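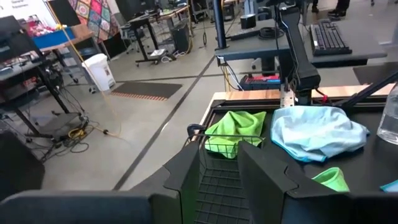
Skip to main content
We use cookies to improve your reading experience. Accept all | Manage preferences

4. Sorting cloths at the bench

4.1 What people did with the green ones

The coding scheme described in Section 3 was built on the assumption that people sort cleaning cloths by colour. They mostly do. Of the 598 sorting episodes in the Clunomia diaries, 372 ended with green cloths in one container and blue or pale ones in another, and the households that managed this were pleased enough with themselves to write it down. The remainder ended in what our diarists called "the pile," a category we had not planned for and were obliged to add in May.

Colour, however, turned out to be doing less work than we had credited it with. When asked why the green cloths were kept apart, participants gave reasons that contradicted one another cheerfully. Green was for the kitchen. Green was for anywhere except the kitchen. Green was "the good ones," or it was for the bike. One participant from Brudumach had inherited the rule from a former flatmate, had never learned what it was for, and had enforced it on two subsequent flatmates with some vigour.

The edging mattered more than we expected. A pale cloth with a coloured border was handled as if the border were the cloth's real colour, and was grouped accordingly by 53 of the 77 participants. We had coded these items by the body of the fabric, as any sensible person would, and had to go back and recode the lot.

4.2 Baskets

Open wire baskets were used in all of the bench sessions at Trundisgate. The choice was made partly on cost and partly because a cloth in a solid tub disappears from the record the moment it goes in. Wire has its own habits. Corners poke through the mesh, folds catch on the rim, and a cloth lowered by one end will settle into a heap that bears no relation to the tidy square the instructions had in mind. 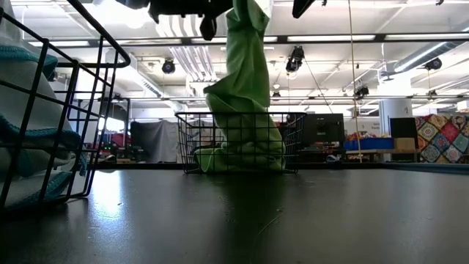 Figure 4. Two wire baskets on the bench: pale cloths with teal edging at left, a light green cloth hanging into the other.

We distinguish three ways of getting a cloth into a basket. In the drop, the cloth is released above the rim and gravity is left to finish the job. In the lower, some part of the cloth touches the basket floor before the top is let go, so that the fabric piles up on itself from below. In the stuff, the cloth is balled first and pushed in, a method favoured by people who have somewhere else to be. Folding was coded separately, and the reader who goes looking for it in Table 3 will need patience.

The lower is slow, and participants tended to regard it as fussy. It does keep the cloth inside the basket. Drops were quicker but left more fabric hanging over the rim, and a hanging corner was almost always corrected by hand, which used up the time saved. Stuffing gave the smallest heaps and the most complaints at the next stage, when someone had to work out how many cloths were in the ball.

4.3 When is a basket full?

Participants were told to stop when the basket was full and were not told what full meant. This was deliberate, although several of them took it for an oversight and said so on the exit form. Most stopped when the pile neared the rim. A smaller group pressed down on the pile, discovered new room and carried on, and could in principle have done this for the rest of the afternoon. Because a bunched cloth takes up far more space than a flat one, the number of cloths in a "full" basket tells us very little about anything except the person filling it.

Hamada's earlier definition, under which a basket is full once an added cloth no longer stays put, was tried and abandoned. It requires the observer to wait for a cloth to fall out.

4.4 Limits

All cloths used at the bench were of similar kinds, and no tea towels were included, a decision the second coder still disputes. The diaries were self-reported, and we suspect the pile is more common than anyone admitted. The bench itself was kept far clearer than any laundry in the sample, ours included.

Correspondence: Viorica Milošević, Trundisgate | © The authors | Back to top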